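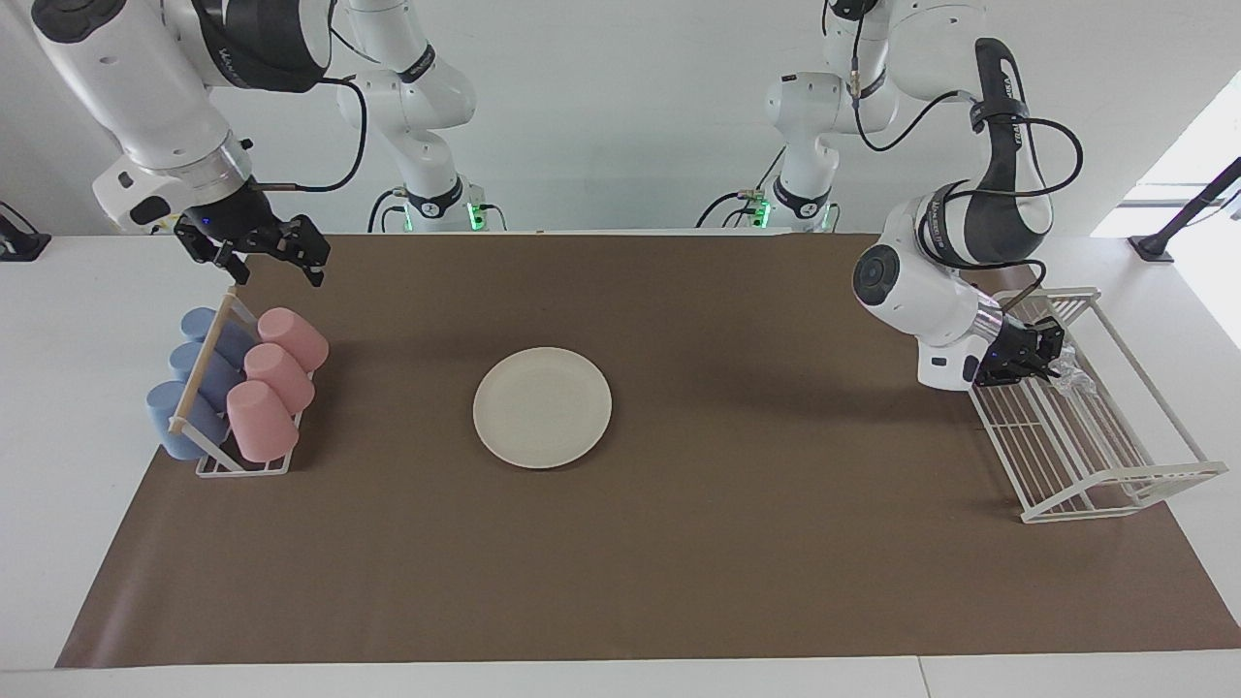
Looking after a two-arm table cell: tips from the bench
Posted by Rodica Stoica, 2020-03-27

These are the habits we have settled into at Hesden for keeping a pair of arms in working order on an ordinary table. Most of them take a few minutes.

Lay the paper mat first. Brown paper cuts the glare from a white table top and is cheap to replace. Pull it flat and tape the underside. Change it when it tears or starts to creep, and mark the plate and rack positions on the new sheet before anything goes back. We buy it from Kekholm in rolls.

Check the cables with the power off. Move each wrist by hand through its full turn and watch the loop. It should never go tight, and it should never hang low enough to catch on a rack. If it does either, undo the strap, feed through a little more or less cable, and do it up again. Straps want to be snug – if you can't slide a sheet of paper under one, it is pinching.

Wipe the gripper fingers with a dry lint-free cloth. For sticky marks use a cloth just damp with water, then dry it off. Keep sprays away from the finger joints and from any connector.
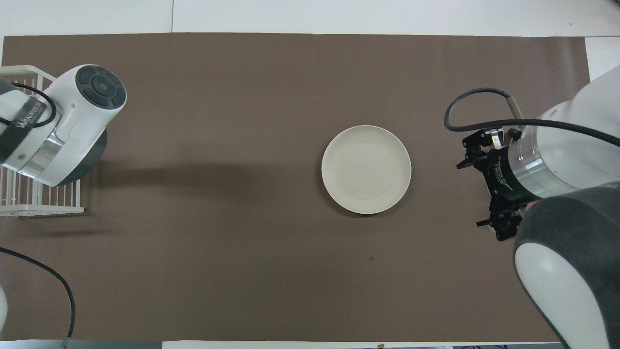

Once the fingers are clean, close them slowly on a strip of card. Both should meet it at the same moment and hold it square. If one side grips and the other doesn't, check the fingertip screws before you touch any settings. Octavian Mihăilă found 2 of ours had worked loose in March, after a fortnight of blaming the software.

Base bolts come next. Go round them in a cross pattern with a torque wrench, using the figure in your own arm's manual. A bolt that has moved gets a fresh paint line across the head so you can see at a glance if it moves again.

Run the first cycle after any work at reduced speed, with a hand near the stop button. Do 5 slow cycles with nothing in the grippers, then bring in the cups and plates.

Keep a notebook by the cell. Ours has a line for every strap, screw and mat changed, and we start a fresh check of the whole list every 200 hours of running. Spare straps and fingertip screws live in the Medeiros tin on the second shelf – please put the lid back on.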